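I went to the Fovska open day in April expecting to be sold something. The leaflet promised home automation for ordinary households, and I have sat through enough of that to know what usually comes: a lit stage, a machine that has practised one trick, and a man with a headset microphone asking us to imagine our lives in ten years. The first hour at Misivstead was close to it. Jelgate had the main hall and showed an arm that moved boxes from one belt to another, 300 an hour according to the board beside it. People filmed it for a minute and went to find the coffee.

The side room was a better use of the afternoon. Savvas Dimitriou was running the household part of the programme, and he had decided to show the dull end of the job. Before a robot can handle clothes at home, people have to handle clothes at home with the same sort of gripper, over and over, so that there is something for the machine to learn from. He put the material up on the wall and talked over it in an ordinary voice, with no music.

Handling clothes in a bedroom, with gripper 017.

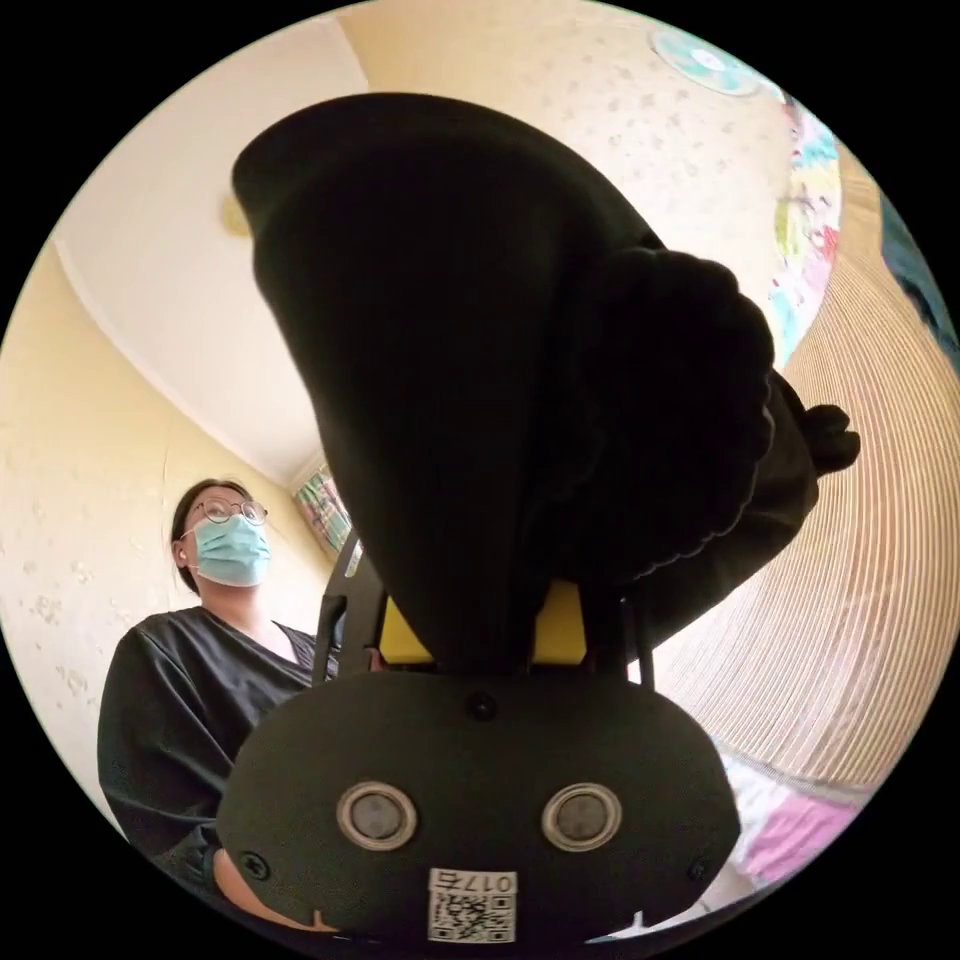
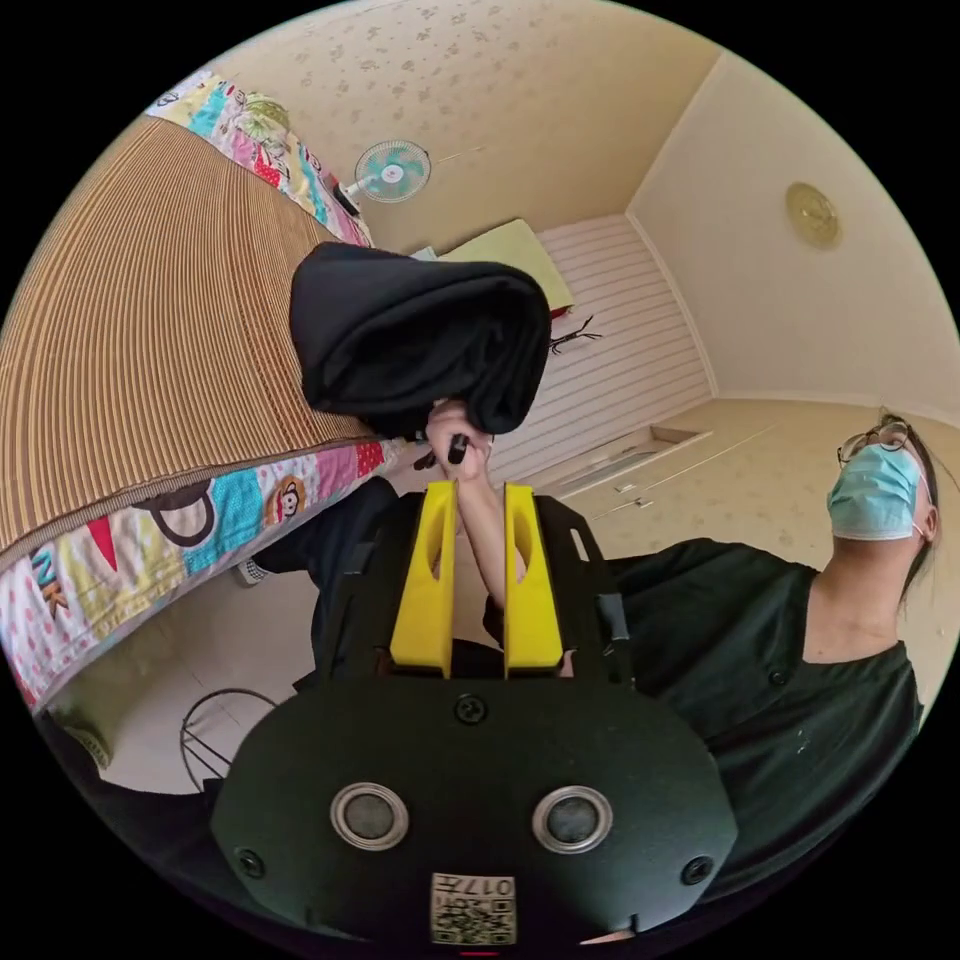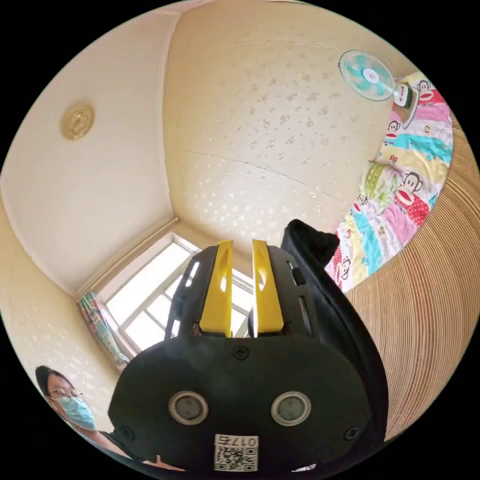

My quarrel with most robot demonstrations is that they clean up the house first. The jobs are shown on a bare table under even light, with one folded towel, and the audience is left to assume that a bedroom is much the same thing with more furniture in it. I don't believe it is. A bed with a ribbed mat on top and a monkey quilt round the edges is a hard place for a machine to find a dark piece of clothing, and plenty of us sleep in rooms busier than that. If the makers want to sell to us, they should be made to show their work in rooms like these.

Dimitriou did not dodge the point when I put it to him. He said his group had 93 hours of bedroom work so far and that he thought it was too little. Black fabric was the worst, he said, as the folds disappear into one another and even a person looking at the pictures afterwards can struggle to say which end is which. He gave no date for a product. A man near the front, Charalambos Kouris, who used to manage a hotel laundry, asked why anyone would bother when a trained worker can fold a shirt in seconds. Dimitriou said he was not sure they would, for shirts. He was thinking of people who can't bend or lift their arms.

I thought that a fair answer, and I'd have liked to hear it in the main hall, where almost 200 people were sitting at the time. There were seven of us in the side room.

There is also the matter of who does the holding. The work is slow and done by hand, and somebody's arm gets tired. I would like the firms to say what these people are paid and to put it in the leaflet along with the speeds and the prices. Milošević, which had the stand by the door, told me this was a question for its suppliers. I have written to ask who the suppliers are and have had no reply yet.

Fovska plans to run the day again. My advice is to swap the rooms over – put the bedrooms in the hall and let the box arm have the side room – and to leave longer for questions. We got ten minutes, and the coffee was cleared before we came out.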